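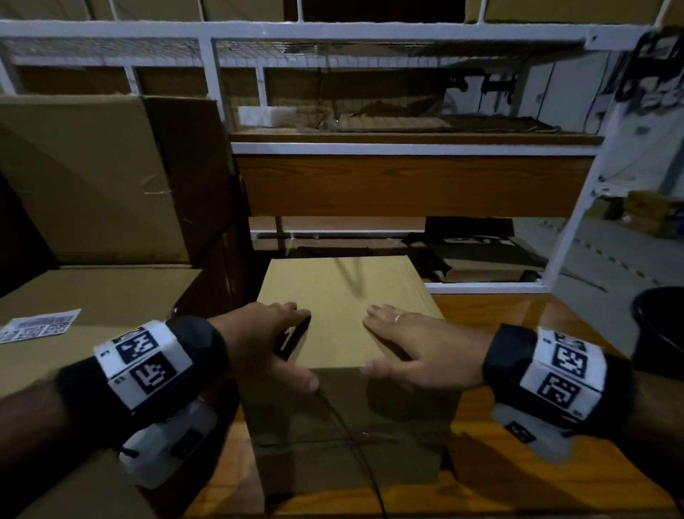 CLUNDADVILLE — Bognár has released firmware 6 for its Letodcombe line of dash cameras, along with a revised mounting bracket that ships with all new units starting in December. The update changes how the camera handles parking mode, file storage and low-voltage shutoff. It is free for registered owners of existing Letodcombe cameras.

The largest change is in parking mode. Earlier firmware recorded continuously at a reduced frame rate while the vehicle was parked. Firmware 6 keeps a rolling buffer in memory and writes to the card only when the motion sensor or the impact sensor is triggered. Each saved clip includes the 10 seconds before the trigger. The clip length after the trigger can be set in the menu, and the sensitivity of the two sensors can now be adjusted separately.

"Most of the support requests we received on parking mode were about cards filling up overnight," said Joaquín Carrasco, product manager for the Letodcombe line. "Owners had footage of an empty street and had lost the file they wanted. With the buffer, the card holds events, and the older driving footage stays where it is until the loop reaches it."

Bognár tested the new parking mode in passenger cars and light vans at its Dondham facility. The test logged 2,904 trigger events. Engineers used the results to set the default sensitivity levels, which are lower than those in the previous release. Owners who have already changed the sensitivity on their camera will keep their own settings after the update.

Low-voltage shutoff has also been revised. The camera now takes several readings before it powers down, so a brief drop in voltage when a door is opened or an interior light comes on no longer ends the recording. The cutoff point is still selected by the owner and applies only to cameras connected through the hardwire kit. Cameras powered from an accessory socket are not affected.

File handling has been simplified. Driving clips, event clips and manually locked clips are stored in separate folders, and file names now begin with the time of recording. Locked clips are limited to a fixed share of the card — the camera sounds a short tone when that share is nearly full. The maximum supported card size is unchanged.

The new bracket replaces the ball joint used on earlier units with a hinged arm and a locking screw. It is designed to hold its angle on rough roads and in high cabin temperatures. The adhesive pad is wider than before and can be replaced without removing the camera from the arm. The bracket fits every Letodcombe camera that uses the side-entry power cable, and it will be sold separately as a spare part.

"The ball joint was easy to adjust and it loosened over time," said Morfudd Harries, who leads mechanical design at Bognár. "The hinge has fewer positions. Once it is set, it should stay there."

Firmware 6 can be installed from the Letodcombe phone app or copied to a memory card from a computer. The camera must be connected to power during installation and will restart twice. Bognár recommends saving any locked clips to another device before updating, and formatting the card in the camera afterward. Cards smaller than 16 GB are no longer supported.

Availability

The firmware can be downloaded now from the support section of the Bognár website. New cameras with the revised bracket go on sale in December through Bognár and its authorized dealers. List prices for the cameras do not change. Release notes and printable installation instructions for the bracket are posted on the same support page.

About Bognár

Bognár designs and sells vehicle cameras, mounts and power accessories. The company has its main office in Clundadville and its test facility in Dondham.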